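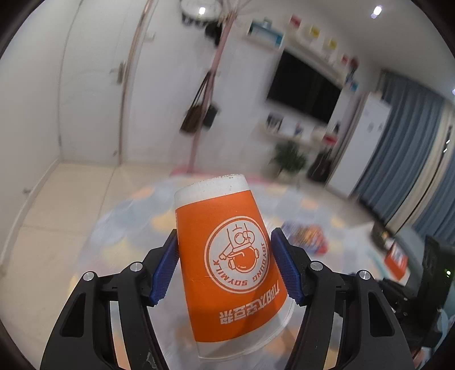 Soak them overnight and stop fussing, was Cherry Mae Lumanlan's comment under my last post, the one where I moaned that dried beans were too much bother. Well, Cherry Mae, I have soaked them overnight and I have stopped fussing, and I'm now the sort of person who brings up beans at bus stops!

I should have listened years ago. My mum always had a bowl of something under a plate by the sink and I thought it was a thing people did before tins. Then in May I bought a bag of black-eyed beans at Umali, the little grocer's behind the station in Batholm, mostly to be polite (I'd gone in for one lemon and felt bad). I weighed out 200 g, covered them with plenty of cold water, went to bed, and the next morning they had doubled in size and looked so pleased with themselves.

The cooking is the bit I'd dreaded. Fresh water, a bay leaf, half an onion, lid slightly off, and a low heat while I got on with other things. Black-eyed beans were soft in well under an hour. Chickpeas take their time. Red kidney beans need a proper hard boil for ten minutes first, and please don't skip that one or use the slow cooker instead, as they can make you really ill.

And the taste! I had no idea beans tasted of different things. Butter beans are like the inside of a baked potato, and the little brown ones from Ivivby market (no label, the woman on the stall just called them "the brown ones") are almost like chestnuts. I ate them warm with oil, salt and a lot of raw onion, standing up, straight from the pan.

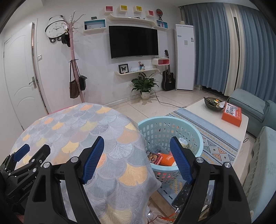 The ginkgo-leaf tablecloth.

Soya beans were my next go. I'd been warned they were dull, and boiled plain they are, a bit, but I roasted a tray with soy sauce and chilli and they were gone before the film started. I've also tried soya milk, twice. The first lot tasted of lawn. For the second I simmered it for longer after straining, stirring the whole time so it didn't catch, and it was lovely, sweet and nutty, very good over porridge.

I keep a jar going of each now, which makes five jars, and they've pushed the pasta off its shelf. Next I want to try broad beans, the dried split kind, mashed with garlic and lemon. If you have a way of doing them that doesn't turn to glue, leave it in the comments, I'd love to hear it.

Posted August 14, 2022 by Clurnum

Home | Recipes | Garden | About

Recent posts
Dried beans, and why I give up
A very good week for courgettes
Two soups from one cabbage
What I bought at Ivivby market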